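Workshop Tips: Building a Pair of Hand-Held Grippers

Posted 9/10/21 by Cosimo Gatti
Filed under: Builds, Printing, Odds and Ends

I've been building grippers at the Mollel shared shop since last November, and I am completely hooked. These are the hand-held kind: you squeeze, the fingers close, and whatever you learn about picking things up with them goes straight into the arm you want to build later. Roy Wainwright got me started with a box of leftover bearings and a very bad first set of fingers (his, he'll admit it), and we've been swapping parts across the bench ever since.

What follows is the stuff I wish I'd had taped to the wall. Most of it works for any printed tool with moving parts, so skip around.

Print the shell last

It's so tempting to start with the big curvy shell! Don't. Print the joints and the finger mounts first, get them swinging freely on a scrap plate, and only then commit to the long print. My Prulton printer takes 14 hours for one shell half, and I've thrown two of them out over a screw boss in the wrong spot. A joint takes less than an hour, so you can be wrong all afternoon and still go home happy.

Print one extra of every small part while you're at it. They roll under the bench and stay there.

Ream the pivot holes by hand

Printed holes come out tight. A power drill grabs the plastic and leaves you with an oval, and an oval hole means a finger that wobbles at the tip. Use a hand reamer, a quarter turn at a time, and keep trying the pin. You want it to slide through with a little push from your thumb. If you go too far, a wrap of thin tape on the pin will get you by until the next print.

Soft pads over stiff fingers

Bare plastic fingers are slippery. We tried hot glue, bicycle tube, shelf liner and the dipping stuff you put on plier handles, and cast rubber beat all of them. Mix slowly, pour in a thin stream from up high so the bubbles stretch and pop, and leave it alone overnight. I mean it about leaving it alone. I poked mine and it kept my fingerprint.

Give the inside face some texture, too. Fine ridges hold onto a paper cup or a marker so much better than a smooth face does, and you can get them by pressing a bit of coarse mesh into the mold before you pour. Wash new pads with dish soap before you test them, or the mold release will have you thinking the whole design is a flop.
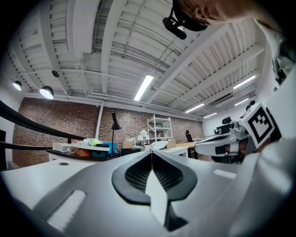
Reading time: 5 minutes (761 words)

Where your hand goes

A ribbed strip on the shell makes more difference than any fancy handle shape. My early shells were smooth all over and I kept squeezing harder than I needed to, and by lunch my palm was cooked. If your shell is already printed, cut a strip of stair tread tape, round off the corners so they don't peel, and stick it on at a slant. Hold the gripper first and mark where your fingers land with a pencil.

Sand every edge your hand touches. Start at 120, finish at 220, and do it outside or over a damp towel.

Marker cubes: flat, matte and square

If you're tracking the gripper with a camera, you'll want one of those black-and-white square markers up top, and a cube lets you put a pattern on more than one face. Three things I learned the slow way:

Print the patterns on matte paper. Glossy paper catches the overhead lights and the pattern washes out.

Leave a white margin around the black border. I trimmed my first ones right up to the black and the software wouldn't pick them up at all.

Use a glue stick, never white glue. White glue wrinkles the paper as it dries, and a wrinkled marker gives you jumpy numbers. Burnish it down with the back of a spoon.

Then screw the cube on, with two screws so it can't twist. Tape is fine for ten minutes and then it isn't.

Watch your lights

Long fluorescent tubes overhead are great for soldering and a nuisance for cameras. If your video has bands rolling through it, try changing the shutter speed before you go blaming the cable (I bought a new cable). Tilting the marker a little toward the camera helps with glare as well.

Boxes, boxes, boxes

Keep one box per build, with every screw, spring and failed finger from that build inside it. Write the date and the version on the box, and write it on the side, because the lid will end up on a different box. Roy uses the Bakcombe bins with dividers, and I use whatever the mail came in. Both work.

Quick fixes

Fingers don't meet at the tips: loosen both finger screws, close the gripper on a strip of card, tighten again with it closed.

Squeaky joint: a rub of candle wax on the pin. Oil finds its way to the rubber and makes it slick.

Pad sliding off: rough up the plastic underneath with sandpaper, wipe with alcohol, then glue.

Trigger slow to spring back: check for a stray string of plastic in the slot before you swap the spring.

Next up is a wrist joint with a Gadness bearing in it, which I'm very excited about and which doesn't fit yet. If you've got a good way to press a bearing into printed plastic without cracking it, leave a comment!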